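2024-03-06

**Workshop tips: handling plush and knits with a gripper arm**

We finished the soft-goods trials for the Drokard study this week, and I'm so pleased with them that I'm writing up the practical bits before I forget! The question was simple. If you teach an arm by demonstration to pick up fluffy seasonal stuff, does it matter *where on the object* the demonstrator grabs? It matters a lot. We recorded 586 demonstrations and trained one policy on "grab anywhere" and another on "grab the firm part first" (a band, a knot, a seam). Same number of training demos each, same arm, same table. Over 500 test picks split evenly between them, the firm-part policy made 247 clean lifts out of its 250. I checked the log twice.

**Finding the firm part**

- Squeeze the thing yourself first, with your eyes shut. Your fingers will find the core long before you spot it under the fur.
- Long-haired plush is mostly air. If the fingers close on the outside of the fluff they come away with fluff, so go past it.
- Bring the fingers in on either side of a band or strap and keep them wide apart until they're down at its level. Closing early was our most common miss by far.
- Corduroy pieces and other sewn-on bits look like wonderful handles. Leave them alone, they swing.

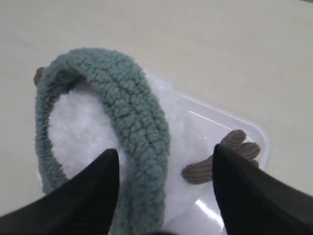 Rosalind Ambrose wrote back on the draft that she'd got the same result on bath mitts at Jatholm, but only after slowing the last bit of the approach, and she wondered whether our gain came from the grasp point or just from calmer demonstrators. Great question, and I can partly answer it! Fares re-ran a batch with the approach speed fixed for both policies. The gap shrank a little and stayed. I'd still like to see it done with demonstrators who don't know which condition they're in.

**Knits**

Scarves deserve their own section (I could go on all day about scarves). A chunky rib is lovely to grip and a fine one slides. Pinch at the knot if there is one, and lift straight up for the first stretch so both ends hang before you move sideways.

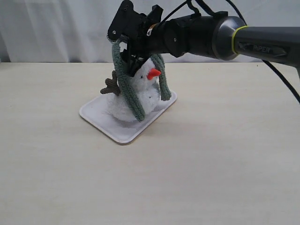
If there's no knot, fold the scarf once and pinch the fold. Two layers gave the fingers enough to hold in all but 11 of our tries, and most of those were one very slippery acrylic that Soledad has since banned.

**Looking after things**

- Go over plush with a lint roller between sessions. Shed fibers get into the finger joints.
- Put the item on a shallow tray. You can turn the tray to get a new starting angle without touching the fur.
- Fluff squashes. Give it a shake every few picks or your later demos are of a different object from your earlier ones.
- Wipe clear plastic trays before you record, and move the lamp if you get a glare spot.

Next up is towels, and in December we'll do the whole seasonal box again with the Zúñiga fingertips.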